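Sorting dry goods before they go back in the pantry

Updated 2025-07-23

Clear the table and wipe it down before anything comes out of the cupboard. Crumbs stuck to the bottom of a box will end up on the shelf.

1. Take out one shelf at a time. Lay long packets flat and stand small cartons upright.

2. Check the date on every package. Anything due before March goes to the front when it is put back.

3. Group by shape first, then by use. Boxes stack; bags do not.

4. Measure the shelf depth. A Kesotus pull-out tray needs 2 cm of clearance at the back – less than that and it will catch on the hinge.

5. Store spaghetti lengthwise, label facing up. If the packet has been opened, fold the end over twice and clip it, or move the pasta to a tall jar.
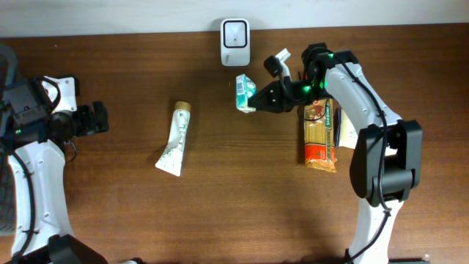 Small cartons go beside the pasta with the printed name facing out. Leave a finger's width between rows so that one can be lifted without tipping the next. Heavier items such as flour and sugar belong on the lowest shelf.

6. Write the contents of each shelf on a card and tape it inside the door. Update the card when a package is finished.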